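5 Mar 2019

Finally got the lining finished, so this is mostly about paper and cloth. The wallpaper is the end of a Zollard roll I've had under the bench since July - beige stripes with the brown damask on top, very much somebody's aunt's hallway, and I've grown rather fond of it. It went on the back and both sides. I cut the side pieces first and got the pattern the right way up on all of them, which if you've seen my earlier efforts is progress! Paste needed 30 minutes before it stopped sliding about. Trimmed up to the metal posts with a fresh blade.

The floor is the Madeo cotton, the pale one with grey ferns and little orange dots. I ironed it twice and it still wanted to ruck up in the middle, so I pulled it from the corners and taped it underneath. I wanted something busy under the black box, and plain white was too glaring with the big lamp on (I did try it, for about 60 seconds, and gave up).
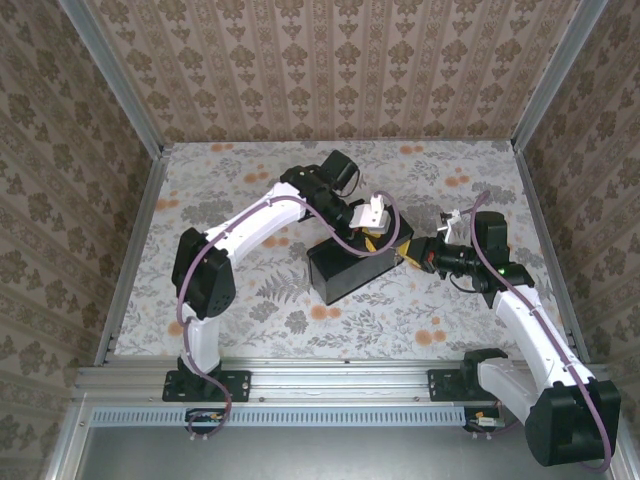

Katalin Sipos: I like the ferns but I'd still swap the paper for something plain. Two patterns and a dark box is a lot to look at all afternoon. Also, which tape did you use? The Mota stuff leaves a sticky mess on cotton, so please peel it off before it sets for good.

It was the Mota tape, sorry Katalin. Will redo the edges with the cloth tape once I find it. The paper stays for now, I paid for it and I'm stubborn.

On to the box. I'd been going back and forth between this one and the grey Ultance tin, and the black one wins for me. Nice straight edges, and it shows up a treat against the ferns. Put down square to the back wall it looked like a brick, so I turned it to lie at an angle and much prefer it. 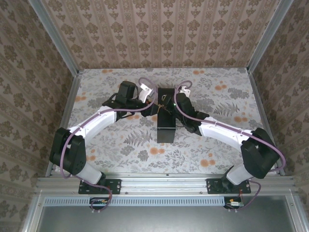

Black box on the fern cloth, damask paper behind.

Keys next. We've got a drawer full of old ones that fit nothing, so I sorted out a small bunch and left the long brass one off, it kept catching in the cloth. I'd like a ring that lies flatter - the split ring is a pain to get keys onto and I've lost half a thumbnail to it.
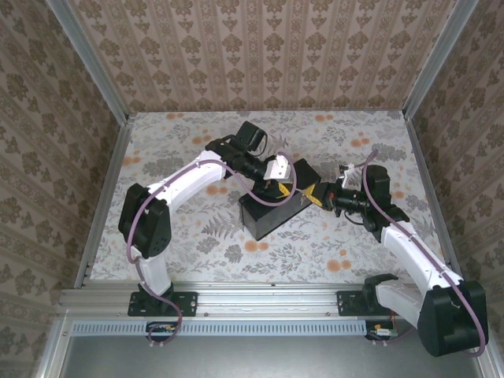 Small metal thing by the box, keys by the look of it.

To do: cloth tape, iron the spare piece of cotton, put the leftover paper back in its tube. Drawer of keys needs labelling or binning.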